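Brorkdale Children's Center
Play Area and Building Inspection, Room 6
Inspection date: April 28, 2025

1. Exits and lighting
Both exit doors open fully and close on their own. Comment: the exit sign over the east door is dim. Replace the bulb.

2. Toy kitchen
Small parts and edges checked. Comment: black tape on the corners of the cardboard tray to be checked monthly for lifting.
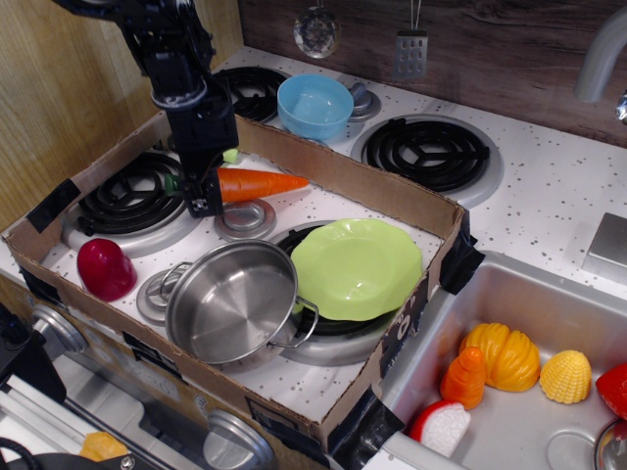 3. Fire extinguisher
Unit 297, Erdem. Gauge in the green zone. Comment: the tag was last signed in December. Monthly initials are missing and must be brought up to date.

4. Washable toys
Plastic food and dishes are to be washed weekly and air dried.

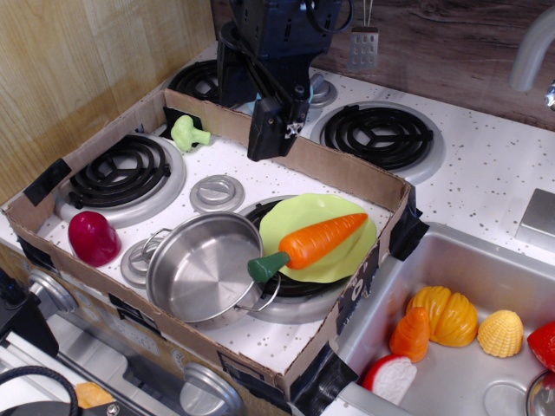

The cleaning log is kept on the inside of the supply closet door. Comment: 7 entries lack a signature.

5. Hot water
Reading at the hand sink: 76 degrees F. Comment: below the center's set point. Work order sent to Flimau Plumbing.

6. Floors and storage
Floor mats lie flat.

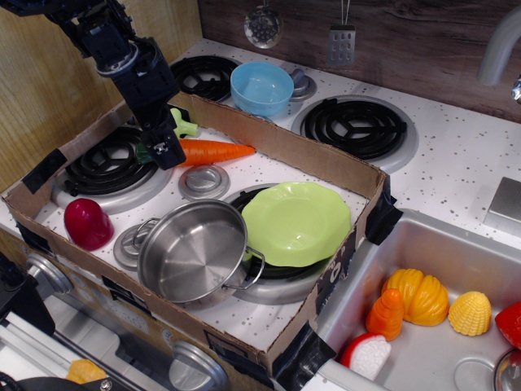
Shelving is anchored to the wall studs. Comment: one bracket on the north shelf is loose. Tighten before the shelf is restocked.

Result: pass with corrections. Items 1, 3, 4, 5 and 6 remain open.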